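Kreisliga, siebte Saison

Wer mit Mitte vierzig noch Basketball spielt, braucht gute Knie oder schlechte Freunde. Ich habe Severyn.
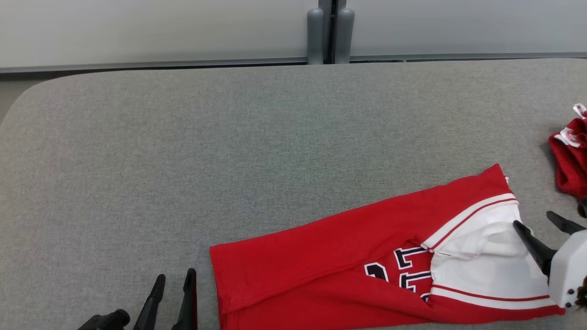 Auswärts in der Floltetti-Halle

20 Minuten vor Anpfiff waren wir zu fünft, davon einer mit Zerrung. Severyn Didenko nannte das »schlank aufgestellt«. Der Gegner war im Schnitt halb so alt und machte Aufwärmübungen, deren Namen ich erst nachschlagen musste. Am Ende stand es 100 zu irgendwas, und das Irgendwas war unseres.

Immerhin sieben Punkte von mir, vier davon mit Absicht.

Danach Pizza bei Ratree, wo wir die Niederlage gründlich den Schiedsrichtern zuschrieben. Im April ist Rückspiel. Bis dahin will ich wieder Treppen steigen können, vorwärts wie rückwärts.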